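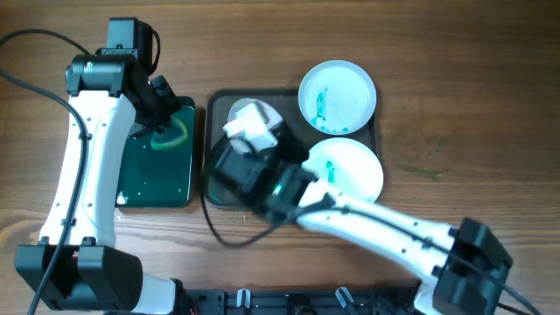 Paint Table Checklist, Drolldale Studio, October

Okay, my turn on the clipboard this month. I did the wooden table first, mid-morning, while the light was good, then the sink and the cupboards. Thư Hồ wrote the list we use, and I've kept her order even where I'd have done it differently. My comments are under each line.

1. Tabletop sound, no splinters or lifted grain
OK. I went over it with my palm and then with an old nylon stocking (Bảo Khương's trick, and it works great). One rough patch near the back, sanded and waxed the same morning.

2. Painting board lying flat
OK. It's the dark green square one, with the yellow-green arc painted across it. No rocking when I pushed on the corners. The surface is pretty shiny so you do get glare on it, and if that bugs you, turn the lamp and leave the board where it is.

3. Plates kept inside the tray
OK. Both white plates with the teal on them are in the gray tray, and the raised edges should catch a drip before it gets to the wood. Please keep it that way! Last winter's stain took me a whole evening and I can still find it if I squint.

4. Plates free of chips and cracks
Partly done. I ran a finger around the rims and they felt fine, but I want to look at the undersides once they've been washed. Carry over.

5. Paints labeled, lids tight
Needs work. Two tubes of the Flaltgate green in the cupboard have lost their labels completely. I put them in the "ask first" box. If you know what they are, write it on with the marker — the fat one, the thin one rubs off.

6. Cables clear of the walkway
OK at the table. The black one on the left side runs down along the edge and I didn't find any nicks in it. The lamp cord by the door is another story: it was right across where people walk. Taped down for now, needs a proper cover.

7. Sink and floor
Sink fine. Floor slippery by the drain, so I moved the Drorum mat over. It's 18 inches too short for that spot, and I'd love a longer one if there's money.

8. Solvents
None on the table side, which is how it should be. The cupboard was locked, key on its hook.

9. First aid box
Low on small bandages. Eye wash in date.

10. Extinguisher
Tag number 2957, needle in the green, pin in place. Bracket is a bit loose, so I tightened the top screw. The bottom one just spins. Bảo, could you bring your bigger anchors?

Still open: 4, 5, 6 (door cord only), 7, 9 and the bracket in 10. Thư has the spare copy of this sheet.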